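The last ten percent of a bathroom

Resby handed over its refitted washrooms on 17/07/2018, and the snag list ran to 1,077 entries. Most concerned finish: sealant smears, dust in hinges, film on glazed surfaces. Natnael Beyene, who drew up the cleaning schedule for the contractor, Begović, had allowed 17 minutes per toilet. The recorded average was longer.

A newly set toilet is cleaned differently from one in service. The soil is mineral, mostly grout haze and cutting dust, and it scratches. The first pass is made with a vacuum and soft brush. The second uses a damp cloth, folded to give fresh faces and turned after each stroke. Acid cleaner is kept for haze that survives both, and it is kept away from metal fittings.

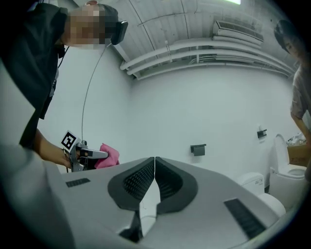
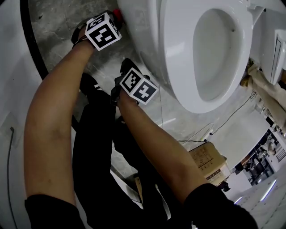

Access determines the order of work. Beyene's schedule starts at the tank and moves down to the seat, the rim, the outer bowl and finally the foot, so that debris falls on areas still to be cleaned. The foot takes the most time. A brass-colored fitting close to the base, with beige wrapping or tape bunched nearby, is the kind of detail that slows a cleaner down, as a cloth dragged across it will snag or pull the wrap. The schedule calls for dabbing at such points and wiping everywhere else. Bare concrete adds a second problem, for it sheds fine dust whenever a box is moved across it. The floor is vacuumed before the porcelain and again afterward.

Cloths are sorted by color. Pink is reserved for toilets and does not travel to basins or mirrors. Begović buys its cloths from Koment in packs of 10 and discards any that have picked up grit, even if they look clean. The contract used 2,498 of them, a figure the client queried and then accepted.

Cultden, the next building on the contractor's list, will use the same sequence with one change. Fittings at the base are to be checked and unwrapped by the plumber before the cleaner arrives, and the time allowance has been raised to match the recorded average.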